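Part 4: Recording your first pick-and-place set

By now you've got the arm bolted down, the wrist camera plugged in and the Nomov recorder talking to your laptop. If the recorder's status line still says "waiting," go back to Part 3, because nothing you do in this part will be saved.

I wrote these steps from my own notes after collecting the tray task for Ellix. Jamie Mellor tried them on a second arm and made me fix step 5, so thank Jamie if it makes sense now.

What you need

A box with compartments, a few objects the gripper can hold by a rim or a side, and a cloth to lay next to the box. I like a light cloth under dark objects.

Before you record

1. Open a new session and type the task name in plain words. "Put the black tray in the white box" is fine. Use the same words every time, please! I once ended up with four spellings of "compartment" and spent an evening cleaning them up.

2. Set the episode target to 100. You can go higher later. Our full set was 409 episodes, but the first 100 will show you most of what's wrong with your setup.

3. Move the arm to its home pose and press Mark Home.

CAUTION: Keep your free hand out of the box while the leader arm is live. The follower copies whatever you do, including sneezes.

Recording an episode

4. Put the object down somewhere new. Turn it a little, slide it over, lean it on the cloth if you like. If every episode starts from the same spot, the model learns the spot.

5. Press Start, wait for the beep, then bring the fingers down over one side of the object and close them slowly. Stop squeezing as soon as you feel the leader handle push back. Jamie's fix: get the grip settled before you lift, and hold still for one breath. That little pause makes the grasp much easier to find when you label.

The wrist view is the one to watch while you do this. With the tray by the box, I want to see both fingertips and the side they're pinching, plus enough of the white walls to tell where I'm headed.
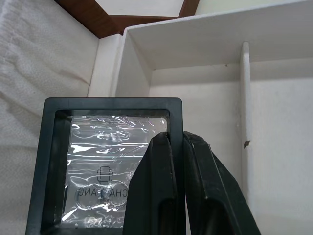 6. Lift, carry the object over the compartment you've chosen, lower it and open the fingers. Don't drop it from a height, even if you're bored – the model will happily learn that too.

7. Back off to home and press Stop. Pick Keep, Keep with note, or Discard.

NOTE: A fumbled grasp that you recover from is worth keeping. Choose Keep with note and type "regrasp." Discard the ones where you bumped the camera or forgot what you were doing.

Shiny wrapping

Clear film throws bright streaks into the wrist camera, and they move around as the arm moves. I leave the film on for part of the set and take it off for the rest, with "film" or "no film" in the note. If the streaks hide the edge you're trying to grip, move the lamp first and leave the exposure setting alone.

Checking as you go

8. After every tenth episode, play the last one back at double speed. Episode 114 of mine had no gripper signal at all, thanks to a loose plug, and so did the ones after it until I looked.

9. When you're done, press Close Session and wait for the green check before you unplug anything. Labeling is in Part 5.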